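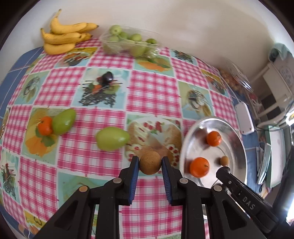 Lucero Chávez told us that she never puts fruit away in the order she bought it; she goes by what will bruise first, and the plate is for whatever she means to eat that day. Her remark was close to what most of the households in Traltside said when we asked how fruit gets from the table to a dish.

Figure 3. Mixed fruit on a patterned tablecloth, with two orange mandarins on a round metal plate and a small brown fruit by the front one.

4.2 Sorting fruit at the table

We visited 12 households in March and asked one adult in each to set out the week's fruit and put it away as usual. Talk was recorded and later coded by the second author. The visits gave 372 separate placements, where a placement means one piece of fruit moved from the table to a plate, bowl, bag or shelf.

Two ways of working came up again and again. In the first, people gathered one kind of fruit at a time and left the rest where it lay. In the second, they took whatever was nearest and sorted on the plate itself. Cillian Buckley did both in one visit, starting with the citrus and then, in his words, "just clearing the table."

Shallow plates were used differently from bowls. A plate like the one in Figure 3 has a low rim, and people tended to set round fruit on it one piece at a time. Pears were often left until last. Ailbhe Conneely laid hers on their sides on the cloth and moved them to a shelf only after the plate was full.

The tablecloth mattered less than we had expected. Printed cloths, including those with pictures of food such as the cake or pastry with berries in Figure 3, drew comments from visitors but few from the people who lived with them. Plum-colored and brown fruit was sometimes passed over on a busy pattern and picked up on a second look. We did not time these second looks, and the coding sheet has no entry for them.

Soft fruit was the main source of disagreement between coders. Where a person pressed a fruit and put it back down, we coded the press as a check and did not count it as a placement.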